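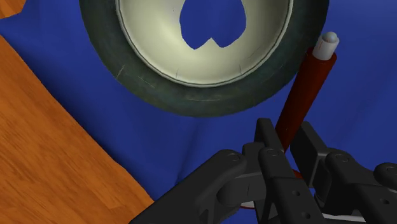
*Blue cloth and orange-brown wood, with a dark green ring.*

## Furnished tenancies to be offered across Itham from January

Itham Housing Association will offer furnished tenancies in all of its districts from January, following a trial in the Stomell area. New tenants who have little or no furniture of their own will be able to ask for a home that is already fitted with beds, a table, chairs, floor coverings and curtains, and to pay for the use of these items through a weekly service charge.

The decision was taken by the Association's board at its autumn meeting. It applies to general needs homes only. Sheltered housing at Berchtold Court already has its own arrangements for communal and private rooms, and these will not change.

The Stomell trial covered 144 homes, all of them let to new tenants or to existing tenants moving within the district. The Association's report on the trial found that fewer of these tenancies ended in their first year than had been usual in the district before. It also found that many households had previously relied on high-cost credit to buy a bed or a cooker in their first weeks, and that several had slept on the floor while they saved. The report notes that a single district may not be typical of the whole stock and recommends that results be looked at again once the wider scheme has settled.

### What is included

Tenants may choose a full or a part package. The full package provides a bed and mattress for each member of the household, bedding, a table and chairs, a sofa, a wardrobe or chest of drawers for each bedroom, curtains or blinds, and carpet or vinyl flooring in every room. A cooker and a fridge freezer may be added. The part package allows a tenant to select from the same list up to a fixed value, and is meant for households that already own some of what they need.

Furniture will be new or refurbished. Refurbished items will come from the Tukier reuse workshop, which has supplied the Association's temporary accommodation for several years. Mattresses and pillows will always be new. Each item of electrical equipment will be tested before it is delivered and once a year after that, and tenants will be given notice of the visit in writing.

Colours and styles will be limited. During the trial, tenants asked most often for a wider choice of bedding and curtains, and the Association has agreed to offer two ranges in place of the single one used in Stomell. Tenants remain free to use their own bedding if they prefer, and may ask for Association bedding to be taken away at no cost.
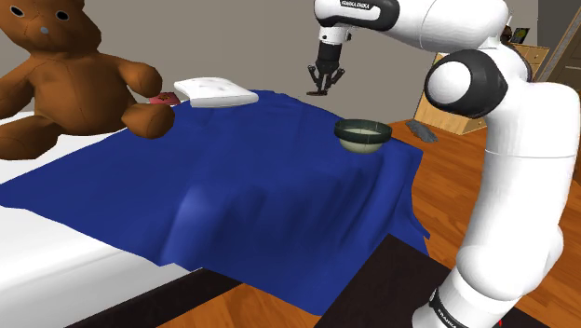 *A brown teddy bear on a bed with a white mattress and a blue cloth.*

### Children's rooms

Families with children made up a large part of those who took part in the trial, and the report gives a section to bedrooms. Parents told the Association that children settled more quickly when their own room was ready on the first night, even where the rest of the home was still bare. The delivery team will therefore furnish children's bedrooms first, and these rooms will be complete before the keys are handed over.

Cot beds and bunk beds will be available on request. Bunk beds will not be supplied where the upper bunk would be used by a child under the age of 6, in line with general safety advice. Cot mattresses will be new in every case and will be replaced at no charge when a second child in the family moves into the cot.

### Cost to tenants

The furniture charge will be shown separately on the rent statement. It is a service charge, and in most cases it can be met in full or in part by Housing Benefit or by the housing element of Universal Credit. Tenants who pay their own rent should ask for a written estimate before they sign, as the charge can make a noticeable difference to a household budget over a year. Housing officers have been asked to go through the figures with each applicant and to make clear that a furnished tenancy is a choice. No applicant will be passed over for a home for having turned it down.

Items remain the property of the Association while the charge is being paid. A tenant who wishes to leave the scheme may give four weeks' notice. At that point the furniture will either be collected or, where it has been in the home for more than 45 months, offered to the tenant to keep without further payment.

Fair wear is expected and will not be charged for. Where an item is damaged beyond ordinary use the Association may ask for a contribution towards repair, although it will look at the circumstances first. Tenants are advised to take out home contents insurance for their own belongings - the Association's policy covers its furniture only.

### Existing tenants

Existing tenants may apply from the spring, once the first lettings under the scheme have been completed. Priority will be given to those moving home, those leaving hospital or care, and those who have lost furniture through fire or flood. Applications from other tenants will be placed on a list in order of date.

Some tenants' representatives had asked for the scheme to be opened to everyone at once. The board considered this but noted that the Tukier workshop could not supply the number of refurbished items needed, and that buying entirely new stock would raise the weekly charge. The position will be reviewed at the end of the first year.

### Storage and deliveries

The Association has taken a lease on a storage unit at the Berchtold Road depot, where furniture will be held before delivery. Vans will use the depot between 8am and 4pm. Neighbouring residents have been written to, and parking bays at the front of the site will stay open to the public. Flattened packaging will be taken back by the delivery team, and tenants are asked not to leave it in shared bin stores.

### Further information

A leaflet setting out the packages and weekly charges is available from the Itham and Stomell area offices, and can be supplied in large print or in other languages. Drop-in sessions will be held at both offices before the scheme opens, with times displayed at reception. Applicants who already have an offer of a home should speak to their housing officer before signing the tenancy agreement.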